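Right, the two-tier dish rack. I keep being told it will change my life, so I'm going to be a misery about it for a few posts.

1/ The claim, as made by every homeware account I follow: go vertical, get twice the dishes in the same space. The Trevik one says it "doubles your worktop". It doesn't. Your worktop stays the size it was and now has a cage on it.

2/ I've had mine since July. Black wire, two tiers, from Bajwa's on the corner, because I wasn't paying Trevik prices for bent wire. It holds plates well enough. Plates were never my problem, though. I own four plates.

3/ My problem is bowls. Every rack on sale is drawn up by someone who eats off flat things. The slats are spaced for a dinner plate standing on its edge, so a bowl goes in at whatever angle it fancies and then leans on its neighbour.

4/ And a leaning bowl keeps a puddle. You pick it up next morning, tip it towards you, and there's yesterday's rinse water down your sleeve. I have done this more often than I'd like to admit.

5/ "Put them upside down on the top tier." Fine, that works for two. Then there's no top tier left for the cups, and a cup on a slatted shelf falls over if you shut a drawer.

6/ Someone sent me the Grikier video where they fit a whole family's washing-up in one rack. Watch it again. Same size bowls, all white, all nesting. Who has that? Mine came from three different shops and a car boot sale in Drastitz, and no two of them stack.

7/ The post it came from had 4,000 likes and 163 replies, and I read far too many of those replies. Half were asking where the bowls were from. Hardly anyone asked if they dried.

8/ This is closer to how bowls and racks get on, in my experience. Look at the angle on the green one.

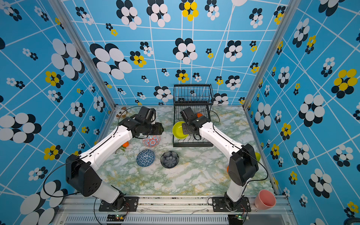

Lime-green bowl in the rack, on the tilt. Three patterned ones still out on the table, and a pink cup on its side.

9/ I do like the patterned bowls, mind. The floral one with the red and blue is exactly the sort of thing I'd bring home and then have nowhere to put. The navy one with the white flower as well.

10/ What I'd pay for: one tier, wide slots, a slope so the water runs off. What I'll do in the meantime: tea towel on the side, bowls face down, swap the towel when it's soaked. Costs nothing and I already own the towel.

11/ If you've got a rack that takes a deep bowl without it leaning, tell me which — but only if you've used it for a month. I'm not interested in how it looked on the day it arrived.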